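Selling the house on Omstead Road

February 20, 2022

We signed the last of the papers for my mother's house and I have been meaning to write down how it went while I still remember the order of things.

She moved to the apartment in July. The house then sat for months with half her furniture in it, and I drove over to run the taps and pick up the mail. Our agent was Judit Somogyi, who had sold the place next door and knew the street. She walked through once without saying much and then gave us a list. Most of it was dull. Fix the gutter over the back door. Take down the curtain rods. Get the furnace serviced and leave the receipt on top of it.

The furnace was the expensive item. I had expected to pay 600 for the service and a new blower motor, and that was what it came to. The gutter I did myself on a borrowed ladder. The curtain rods left holes the size of a dime and I filled those badly, sanded them, and filled them again.

My brother wanted to redo the kitchen before listing. I didn't. We had one long phone call over it and settled on a budget of 2,000 for the whole house, kitchen included, which meant paint, a faucet and new cabinet pulls. The counters stayed as they were. They are yellow laminate from when my parents moved in, and my mother rolled out every pie crust of my childhood on them.

I did spend a few evenings looking at what other people do with their kitchens. White marble is everywhere. It looks fine with very little on it, maybe a tray, and I can't picture my mother's mail pile on it.

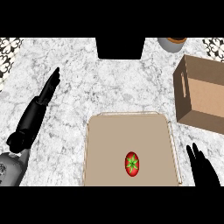

Gray-veined white marble and a plain tan tray.

The house went to a man named Sixten Solheim, who is moving down from Skarkholm with two kids and a dog. He came to see it twice. The second time he brought a tape measure and spent most of the visit in the garage. He asked if the workbench could stay, and we were glad to leave it, as it is bolted to the wall and my father used very long bolts.

Closing took an hour. There was a 100 dollar credit for the cracked pane in the basement, which I had forgotten to mention and their inspector had not forgotten to find. I handed over four keys, one of which I believe goes to a shed we tore down years ago.

My mother asked for the house number off the porch. It's on the windowsill in her apartment now. I still owe the neighbors their ladder.

Contact | Copyright 2022, all rights reserved | Back to top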